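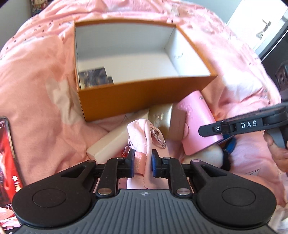

The orange box on the pink bedspread.

Pliltwood have a new head coach, and I think it's the right one. Gordon Gosselin takes over in June after 32 matches as forwards coach at Girard. He replaces Yvette Sawatzky, who left with 10 wins from her last 23 games and a lineout that hadn't worked since the autumn.

I watched most of those games from the far touchline. The scrum was fine. The kicking was poor, and we kept giving away penalties in our own half - 17 of them against Jollura.

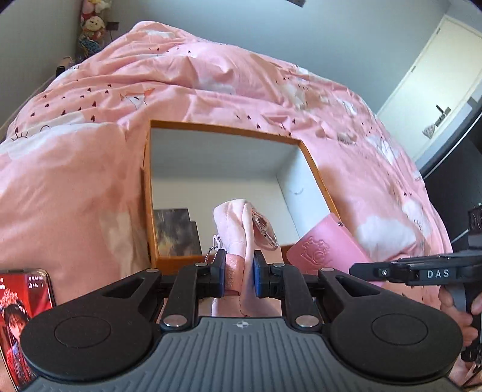 Will Jayson Lacson stay on as captain?
He has another season on his contract and Gosselin has said he wants to keep him in the role.

I'd move Lacson back to number eight, where he played before the injuries. Gaétan Lemieux can cover the flank. Pre-season starts with a friendly at home, kick-off 3pm, and I'll be there if the trains are running.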